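The Record

The number was painted on the wall over the north entrance, in blue, about as tall as a child. 3,809. Under it, smaller: BIGGEST CROWD IN PIRKVILLE BASKETBALL.

Davina Swanson walked under it every day for six years before she had a reason to think about it. She ran the ticket office for the Pirkville team, which in practice meant she ran the ticket office, the lost and found, the parking passes and the birthday messages on the scoreboard. The ticket office was a room with one window to the lobby and one to the parking lot.

In February the team was good for the first time anyone under thirty could remember. They had won nine straight at home. Karnberg was coming to town for the last game before the playoffs, and Karnberg traveled well. By the Monday-morning feel of her phone she could tell what kind of week it would be. It rang before she had her coat off.

Rainer Stöcker came down from the front office at noon and leaned in the door. He was the general manager and he had started wearing the team jacket indoors.

"Where are we?" he said.

She told him. He wrote it on his hand.

"We could break it," he said. "We could break the record."

"We could get close."

"I'm going to call the newspaper," he said. "And the paint people."

"Maybe wait on the paint people."

He went back upstairs. She heard him on the phone before he reached the landing.

What he wanted from her was a page about the record game for the program. Who played, what the score was, what the weather did. She had never looked it up. The old files were in the storage room behind the visitors' locker room, in boxes that had once held paper cups, and she went down there after the office closed with a flashlight and a sandwich.

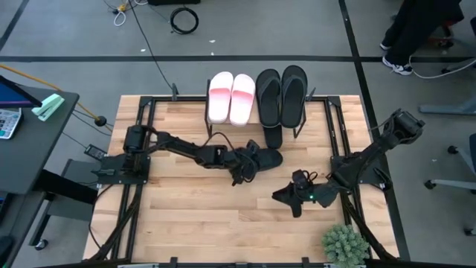

Pink slides and black flip-flops on a small rack.

The record game was twenty-two years back, also against Karnberg. The file was thin. There was a program with a coffee ring on it, a letter from the fire marshal thanking the team for its cooperation, and a scorer's sheet that showed Pirkville losing by four. She had not known they lost. In the way people told it, the size of the crowd had more or less won the game.

At the back of the file there was a sheet of yellow paper with the gate counts. In those years each gate had a man with a clicker, and after the first quarter he wrote down his number and signed it. North, south, east, and the gate by the loading dock. She added them up against the wall with her pencil. Then she sat down on a box and added them again.

The gates came to 3,646.

She tried it a third time, starting from the bottom. It was the same. The painted number was too high by 163.

She finished the sandwich. Then she put the yellow sheet in a folder, put the folder in her bag and went home.

The next day she asked Kęstutis Ķēniņš, who had been the equipment manager since before the new roof went on and was down the hall taping ankles for practice. He didn't look up from the ankle.

"I was on the floor," he said. "I don't know about gates. It was full. People sat on the steps. Ask Cor."

"Cor Schouten? Is he still in town?"

"Where would he go?"

The player on the table was a forward named Sumeya Tsegaye's little brother. He had a first name, but his sister had scored more points than anyone in the history of the high school and he had given up on people learning it. "Who's Cor?" he said.

"He had the south gate," Kęstutis said. "Keep your foot still."

Cor Schouten lived on the second floor over the bakery. He was past eighty and had a good chair by the window and a radio tuned to the games. He had the coffee made when she got there. She gave him the yellow sheet and he held it out at arm's length, then put on his glasses and held it there again.

"That's my name," he said. "That's how I used to sign."

"Is the number right?"

"If I wrote it, it's right. I had a good thumb."

"The others?"

"Hal at the north gate was slow, but he was careful. The other two I'd trust." He handed it back. "You added it up."

"Three times."

"We added it up too," he said. "Right there in the ticket office, the four of us, with our coats still on. Then old man Qin came in and asked what we had. He owned the team then. Somebody told him, and he said that couldn't be right. He said it felt bigger than that. He asked if we'd counted the band."

"Had you?"

"The band came in through the dock. They were counted. He asked about the ushers, so we gave him the ushers. He asked about the kids selling popcorn, and the police, and both teams." Cor drank some coffee. "I think we gave him the referees. Then he said there had to be a few we missed, on a night like that, and he looked at the ceiling and said a number."

"And that was the number."

"It was in the paper in the morning. I remember thinking it was smart to end on a nine. It looked counted."

She asked him if he had ever told anybody. He thought about it.

"My wife," he said. "She said it was a basketball game."

Davina drove back by the river. She had a plain problem, as she saw it. If the crowd for Karnberg came in under 3,646, none of this mattered. If it came in over the wall, none of it mattered either. It only mattered in between, and in between was where the sales were pointing.

She told Rainer, since he was the one who would be holding the microphone. She put the yellow sheet on his desk and stood there while he ran it through his calculator.

"Who else has seen this?"

"Cor Schouten. He signed it."

Rainer turned the sheet over, as if there might be more people on the back. "So the record is lower."

"Yes."

"Then it's easier to break."

"Yes. But you'd have to say why."

He looked out at the parking lot for a while. She could see him working out how it would sound. The wall had been up for twenty-two years and people had their pictures taken under it. His own wedding party had.

"Let's see what we draw," he said.

It snowed the night before the game, not enough to close anything. The Karnberg buses came in at five with their lights on. Brastau, the tool company, had bought out a section for its second shift and the whole section came in work boots, straight from the plant. Davina kept the window open until the end of the first quarter and sold the last of the standing room to a man who paid in quarters and ones. The gates had scanners now, and the count came to her screen by itself. She didn't look at it. She cashed out the drawer first, banded the bills and locked them up.

Then she looked. It said 3,716.

That was 70 more people than had come through the gates on the record night. It was also 93 short of the wall.

She wrote the number on a slip of paper and carried it up the aisle to the scorer's table. Pirkville was behind by two. Somebody's drum was going in the Karnberg end and she could feel it in the railing. Rainer was standing at the end of the table with his hand out. He read the slip, and then he read it again, and she watched his lips move.

"We could count the ushers," he said.

"We could," she said.

He folded the slip in half. At the next time-out he took the microphone and walked out to the edge of the court. He thanked Brastau. He thanked the people who had driven in from Karnberg, who booed him. Then he said tonight's attendance was 3,716, and the place cheered the way a crowd will cheer for itself, though a good many of them had already turned toward the north doors to compare.

He left it there. He didn't say record, and he didn't say not a record. He walked back and set the microphone down on the table a little too hard, and it made a thump that went all over the building.

"I'll talk to the newspaper in the morning," he said to her. "Bring me the yellow paper."

"You still have it."

"Then I'll bring it."

Pirkville won by five. Kęstutis told her later that he had not seen the last minute because he was looking for a shoelace.

She stayed until the lot was clear. On the way out she phoned Cor Schouten, who picked up on the first ring with the radio still going behind him.

"I heard the number," he said. "Is it a real one?"

"It's off the scanners."

"Did they count the band?"

"The band has passes," she said. "They scan in at the dock like everybody else."

"Good," Cor said. He asked how the roads were, and she told him they were fine — a little slick by the bridge — and he said to take the long way.
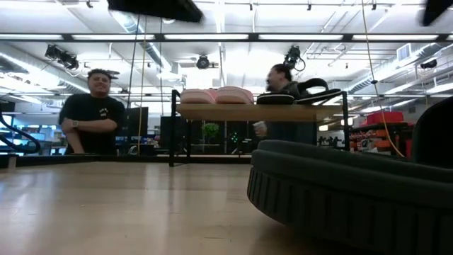

What is the difference between a gate count and paid attendance?
A gate count is the number of people who came into the building. Paid attendance is the number of tickets sold, including tickets bought by people who stayed home. The counts in this story are all gate counts.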